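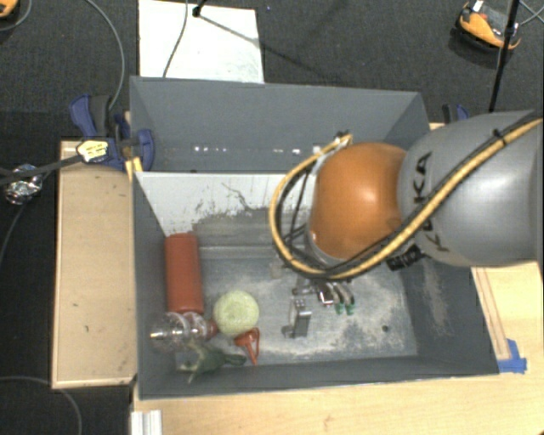

Search this site
Go

Tretbridge progress report, September

Hi Roxana,

I know you asked for this one to be shorter than the last, so I'll skip the background and start with the thing you'll be asked about at your end, the planner.

The new grasp planner is running on the real arm. It went over from simulation in the second week of the month, after Adel Shawky and I spent far too many evenings chasing a frame mix-up between the bin and the wrist (my fault, a transform applied twice, and I'd been blaming the calibration). Since then it has been our default and we haven't gone back to the old one except to compare. It takes the point cloud, proposes grasps, throws out anything where the arm would hit a bin wall, and hands the best 30 to the motion side, which tries them in order until one has a path. The old code handed over exactly one grasp and gave up if there was no path for it, and you remember how those demos went!

The part I'm happiest with is the cable model. Up to now the planner knew about the links and the fingers and nothing else, so it would happily choose a wrist angle that dragged the cable loop along the side of the bin. Hayley Garside wrote a small module that treats the cable bundle as a chain of fat capsules hanging off the last joints. It's crude. The loop on the real arm moves more than the capsules do, so we pad them quite a lot, and the padding costs us grasps close to the walls. But the snags have stopped, and I can leave a run going while I get a coffee, which I would not have done in the spring.

Now perception, where I have less good news.

Solid colored things are fine. Red, orange, anything matte, the segmentation finds it and the outline is close enough to grasp from. Bare metal is so-so: the small parts come back with holes in the depth, and the planner sometimes thinks one bracket is two things with a gap between them. Clear plastic is still bad. The depth sensor sees straight through to the floor of the bin, and what we get is a patch of noise where the object should be. Adel has a fix half working. He finds the clear objects in the color image, cuts out their depth completely, and fills the hole with a flat guess based on the edges. With that switched on we can at least aim for the right place, though the height is often off and the fingers close too high. I've asked him to keep going until the end of next month, and then we decide whether to carry on or try the second camera view that Lăcrămioara Pop suggested.

The other perception headache is the bin itself. The scratches and worn patches on the floor were being picked up as thin flat objects, and the planner would send the gripper down to grab a scuff mark. We now subtract a stored scan of the empty bin, and I added a check that anything under 4 mm tall needs a second opinion from the color side before we believe in it. False picks on bare floor went from 19 in a full test session to 2. The catch is that the stored scan has to be redone whenever the bin gets nudged in its clamps, and I keep forgetting. I want to make the software notice this by itself (comparing the top edge of the bin against the scan at startup would do it) and that's my own job for the next few weeks.

Tooling, quickly. We finally have replay. Every attempt gets saved with its point cloud, the ranked grasps, the chosen path and the joint log, and you can step through it afterward on a laptop with no robot attached. We called it Erar. Cornel Preda did nearly all of it and I'd like that noted somewhere people will read it. He found a timing bug with it on the first afternoon – the gripper command was going out before the arm had settled – and that bug had been in there since before I joined. The files are big and we'll run out of disk, so there's a line for storage in the budget sheet. Please don't cut it.

What slipped: the Sorwood interface. I said it would be done by now and it isn't started. Their side changed the message format again and I'd sooner wait for it to settle than write it all over again. De Bruijn want to come and see the system, and I've told them any time after the clear plastic decision.

What I need from you:

- a yes or no on the storage
- an extension of Cornel's contract, he runs out before the interface work even begins
- someone to lean on Sorwood about the message format, they answer you faster than they answer me

I'll send the pick logs over as a separate file. They're long and the column names are still the old ones, so call me if they don't make sense. Before ten in the morning is best, after that I'm usually at the arm with my phone on the other desk.

Related reports
Modeling the cable bundle: notes by Hayley Garside
Getting started with Erar replay files
Tretbridge progress report, June
Bin scan procedure, revised

Contact | Copyright Tretbridge project team | Back to top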